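I met Anastasia Gavalas at her place just after four, when the light comes in low and everything in her front room looks better than it has any right to. She has been setting tables for other people for years, first at Manalo and now on her own, and I wanted to hear what she does when it's only family coming over.

"Less than you'd think!" she told me, already on her way to the kitchen. "Fruit. Always fruit. My mother had a plate of it out before your coat was off."

She's very firm about grapes. They stay on the stem, they go in something plain, and they come out early so people can pick while they talk. Flowers she can take or leave - "they get in the way of faces," she said.

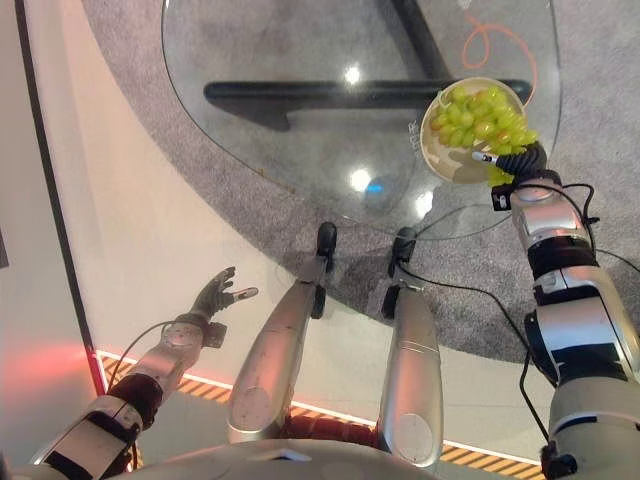
Green grapes in a round tan bowl, at Anastasia's glass-topped table.

The table was a splurge. She paid $800 for it one September and then worried for a month about fingerprints. "You do wipe it a lot," she admitted. "But it's round, so there's no bad seat, and I like seeing the black base through the top."

I asked if she'd ever go back to wood. She thought about it while she ate a grape (I'd had a good handful by then).

"Maybe when the grandkids come. Ask me again next year."

Then she sent me home with the recipe for her walnut cake, which I'll type up for the next issue.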